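Section 4: Setting Up Your Gullska Jewelry Rail

Before you start, clear yourself a bit of table and put a towel down, so the small parts don't go wandering off (they do love to roll). The rail arrives in 2 pieces, the post and the bar, and the screws are in the paper envelope tucked under the lid.

1. Stand the post upright and press the bar into its socket until you feel it seat. A gentle twist helps if it's stubborn.

2. Tighten the collar screw by hand. Please leave the power drill in the drawer for this one!

3. Hang your chains one at a time, lightest first, leaving a little breathing room between them so they don't tangle.

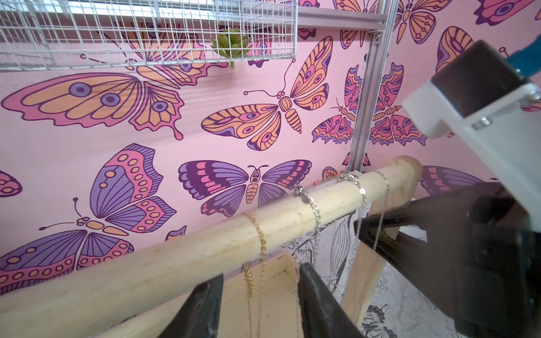 Necklace chains over a wooden rod
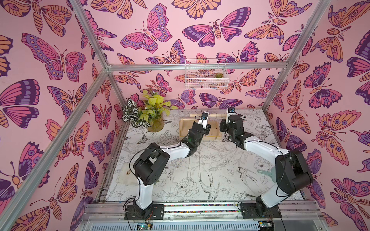
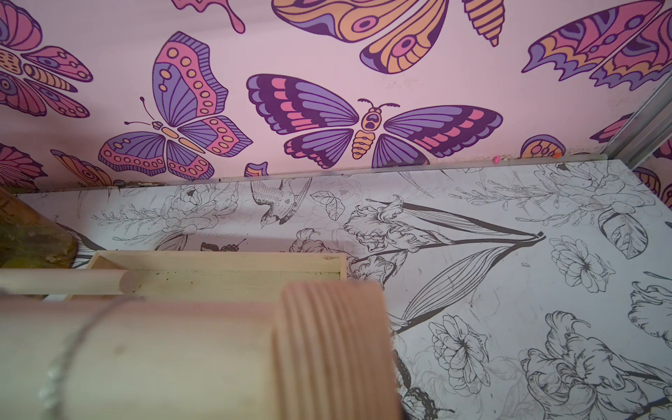
Butterfly wallpaper on a pink background

Written by the Gullska help desk
Updated Aug 20, 2019

4. Give the rail a slow turn through the full 360 degrees and listen for any creaking. If you hear some, back the collar screw off, settle the bar again and retighten.

Note: Fine chains are happiest hung with the clasp closed. If one has already knotted itself, lay it flat and tease it apart with a pin, and do take your time over it.

Caution: The bar is made to carry up to 300 grams. Heavy beads and big pendants are better off in a drawer or a lined box.

Caution: Keep the rail away from the bathroom if you can, as steam dulls silver and can swell the bar in its socket.

For cleaning, a soft dry cloth is plenty. Polishing is covered in Section 5.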